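Open day at the Stanciu Centre, Vomdale

I'd been meaning to get out to Vomdale for ages, so when the Stanciu Centre ran its open day for the new child and family psychology rooms I packed a thermos and drove over from Coladthorpe - 80 kilometres, most of it behind a caravan.

Hưng Lã, one of the psychologists, took our group through. He started out as a primary teacher and you can tell (he had us sitting on the little chairs within a minute!). He talked about school refusal, how an assessment runs over a couple of visits, and why they like to meet parents on their own first. I asked about waiting times and he said they're hoping to take new referrals in September, once the second family room is sorted.

Someone asked about rebates and got sent to the front desk, fair enough. I came home with a stack of brochures and a parking ticket, my own silly fault. The sausage sizzle was great, and I had a good natter with a mum from Skurketti whose boy is the same age as mine. We've swapped numbers and we're going to the parent evening together.
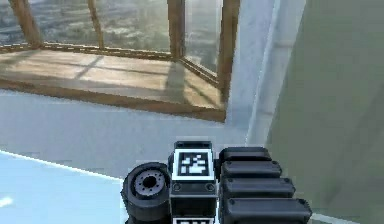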